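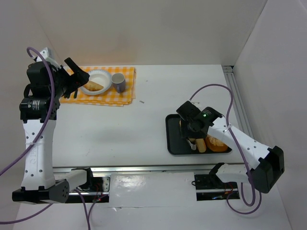
Chapter 4
Reaching Older Adults with Public Health Programs

Older adults are often the people a vaccination or screening program most wants to reach, and in many districts they are the last to come in. The clinic may be too far away, the hours may be wrong, or the person may have been told years ago that a shot was unsafe with a heart condition. Much of this comes down to ordinary routine. A visit planned for early morning competes with breakfast, and a plate with a pastry on it and a mug beside it can be reason enough to put the trip off until next week. Programs that ask people about their mornings before setting clinic hours tend to fill more of their slots.

This chapter follows one such program in the town of Bansal, which has 3900 residents over the age of 65. Pramila Gautam, the district nurse in charge, began in September with a single clinic open until noon. After 11 weeks she moved the hours to the afternoon and added home visits for people who could not manage stairs.
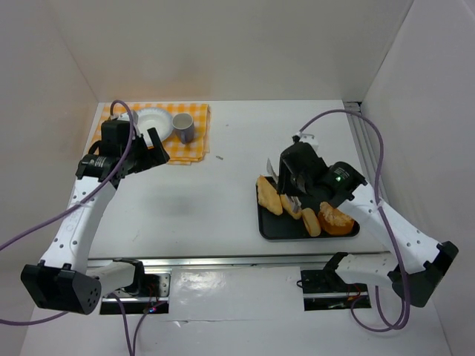 Home visits took longer than planned. Each one was scheduled for 30 minutes, but a first visit often ran over, mostly with questions about other medicines. Gautam's colleague Ritu Sandhu kept a list of these questions, and we return to it in Section 4.3.

Section 4.1 defines coverage and explains how it is measured in small populations. Section 4.2 looks at reasons for delay and refusal, and at how survey wording affects the answers. Readers who have not covered sampling should review Chapter 2 first.

Key terms: coverage, outreach, hesitancy, home visit, follow-up rate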